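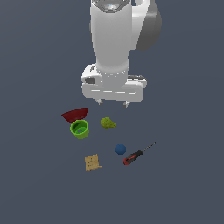 May, 2:00 p.m. Moderation archive, Prirnley forum. Imported 600 flagged posts from the politics board and removed duplicates. The slate-gray of the work surface under the white arm has been adopted as the background for the labeling page; the earlier red tired the readers. Two labelers disagreed on six posts – all sarcasm. 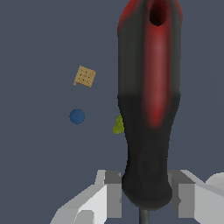
Siiri Toom
Research Associate, Skestel Group

The six posts go to Aigars Stankevičius for a third reading. The Zillus filter remains off until his labels are entered. Usernames are to be masked before export.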